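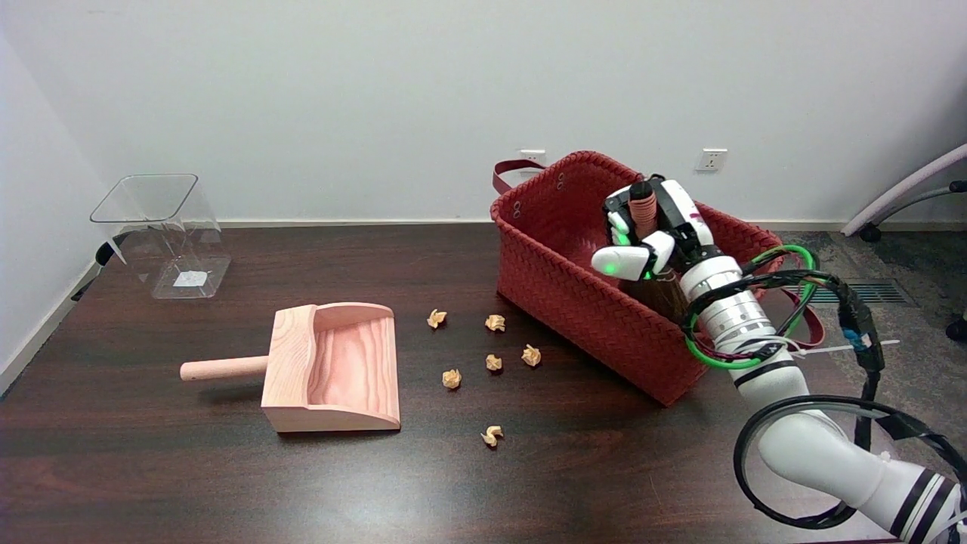 Clindthorpe Players, workshop notebook
8 Nov 2019

Revolve, second fitting. Deck sections 1 to 4 bolted up on the new castors. Total travel is still uneven: it binds at the prompt side, then runs free for the rest of the turn. Leobardo shimmed the centre bearing and the bind moved but did not go away. Suspect the floor. Straight edge shows a dip near the dock door – to be checked again with the long level.

Steinbach winch: drum guard refitted, limit switch reset. It stops 40 mm short of the dead, every time. Leave as is until the cloth is hung.
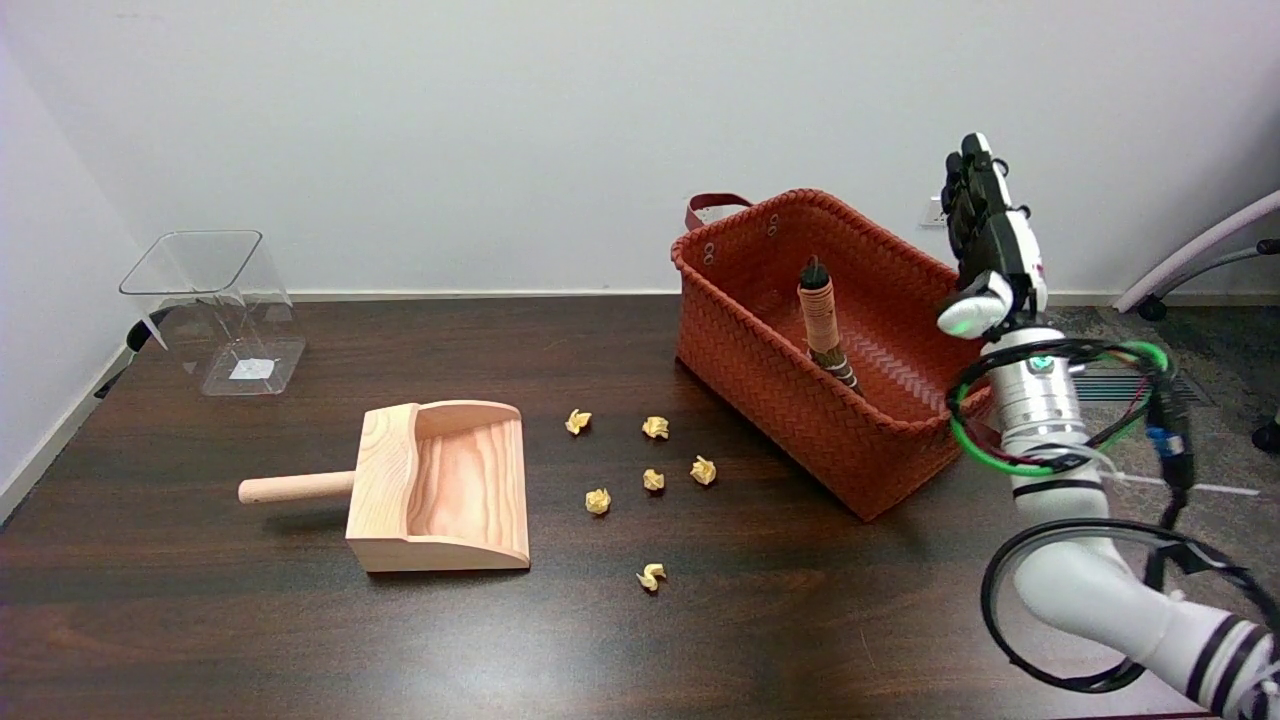 Isauro Zavala
Workshop and stage machinery

Flats for Act Two. 26 needed, same height as the August set, so the old braces will do. Canvas from Curngate is heavier than the last roll and takes more size. First coat went on at the usual mix and sagged at the bottom rail. Cirilo is to try a thinner one on the offcuts.

Lighting bar 3 rehung with roughly 100 kg on it. No creep at the brake after 30 minutes.

To do: new split pins, label the Berna dimmer tails, ask Fulgencio which door opens upstage.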